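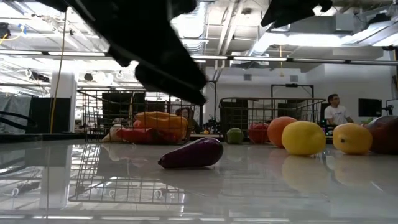

Where should you keep fruit and veg once you've got it home? Most of it is happiest out on the kitchen table in something with plenty of air round it, with the tomatoes and apples kept apart from whatever you want to stay firm.

I've come round to this slowly. For years I had one enormous china bowl, a wedding present, and everything went in it. Bananas on top, lemons in the middle, and at the bottom whatever I'd forgotten (usually a lime, gone hard as a conker). Then we moved to Rarnton, to a kitchen with hardly any cupboards, and I bought two wire baskets from the Jasińska shop on the corner. I love them! You can see straight through the sides, so a soft pepper can't hide from you.

My system, if I can call it that, is one basket for peppers and other cooking things and one for fruit. It falls apart on shopping day, when the apples and oranges end up in a row along the table and the aubergine gets left lying by itself in front of everything. I don't mind a bit. A dark, shiny aubergine on a pale tabletop is a lovely thing to come down to in the morning, and I've been known to leave it there until supper.

Aubergines are fussy, mind you. Zodwa Lekota, who ran the greengrocer's in Skovenville when I lived there, used to tell me off for putting mine in the fridge. She said they sulk in the cold and go brown inside, and she wanted them eaten within a couple of days. Pick a small one that feels heavy, she'd say, and press it with your thumb - the skin should spring back.

Peppers will put up with more. Mine sit in the basket for three or four days and then move to the fridge if I haven't got round to them. Apples I now keep well away from everything, as they give off a gas that hurries the others along. Handy if you've a rock-hard avocado, a nuisance the rest of the time.

And when it all ripens at once, I roast it. My neighbour Iñaki Goicoechea gave me his method: 600 grams of peppers and aubergine in big chunks, lots of oil, a hot oven for 34 minutes (he's very particular about the 34) and salt only at the end. I've tried it at 40 and I can't tell the difference, but I haven't told him that. We have it on toast, with an orange afterwards.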